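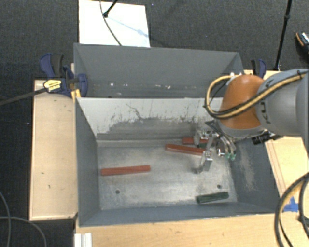
Selamawit Chala would like to see a hedge in every street in Weststead, and she told the nursery so when the first plants of its new hornbeam were put on sale in April. A hedge, she said, is kinder to the wind than a fence and a good deal kinder to the blackbirds, and small gardens have gone without for too long because the plants on offer grew too wide.

Home | Trees | Hedging | Shrubs | Trade | News | Contact

Kustia Nurseries introduces compact hedging hornbeam 'Lemma'

Kustia Nurseries is pleased to announce the general release of Carpinus betulus 'Lemma', a narrow, slow-growing hornbeam raised at the company's Weststead site and intended for hedging in small and medium-sized gardens. Plants are available now from the nursery shop and by mail order, and will be supplied to garden centres through the trade list from the coming bare-root season.

The variety began as a single seedling, noticed in 2009 in a row of ordinary hornbeam grown for field hedging. It was markedly narrower than its neighbours and carried its side shoots closer together. Cuttings proved slow to root and the nursery turned to grafting, the method by which all stock is now produced. A trial hedge was planted on heavy clay at Uramberg, on an open site facing north-east, and has been clipped once a year in late summer.

At Uramberg the hedge has been kept to a height of 6 feet and a depth of 2 feet without bare patches at the base. The leaves are slightly smaller than those of the common hornbeam, fresh green in spring and clear yellow in autumn. As with other clipped hornbeams, many of the dead leaves are held through the winter, giving a russet screen until the new growth pushes them off.

"Customers with a short front garden have often been steered towards privet or laurel when they would have preferred a native tree," said Ibsa Tsegaye of Kustia Nurseries. "We have been careful not to release 'Lemma' before we had seen it through dry summers as well as wet ones. It is not a fast plant, and gardeners who want a screen within a season or two should choose something else."

Planting and care

'Lemma' will grow in sun or part shade and in most soils, including clay, provided that water does not stand on the surface all winter. Bare-root plants should be set out between November and March in a trench dug over to the depth of a spade. The graft, which shows as a slight bend low on the stem, must be kept above the soil. Any shoots that rise from below it should be pulled away while they are still soft.

New hedges need regular watering throughout their first summer and a mulch of leaf mould or composted bark, kept clear of the stems. The leading shoots should be left uncut until the hedge has reached the desired height. Sides may be trimmed lightly from the second year. Birds may nest in an established hedge, and it should be checked carefully before any cutting is done.

Availability

The first release consists of 2879 plants, sold either bare-root in season or in pots throughout the year. Orders for bare-root plants may be placed in advance and will be sent out in the order received. Trade customers are asked to use the Lemma order form on the Trade page. Potted plants may be inspected at the Weststead shop, where staff can advise on spacing. The trial hedge at Uramberg is on private land and is not open to visitors.

Reader comments

Meadowend: Does it mind chalk? Our soil is thin and the beech sulked for years before we gave up on it.

Kustia Nurseries: Hornbeam will grow on chalk. Please dig in plenty of garden compost and water well until the roots are down.

P. at the top of the hill: Ordered the potted ones for beside the path. Glad to read the bit about the graft, as I would have planted them far too deep.

hedgerow_jo: Would like to know if it can be kept lower, say waist height, round a vegetable plot.

Page last updated: April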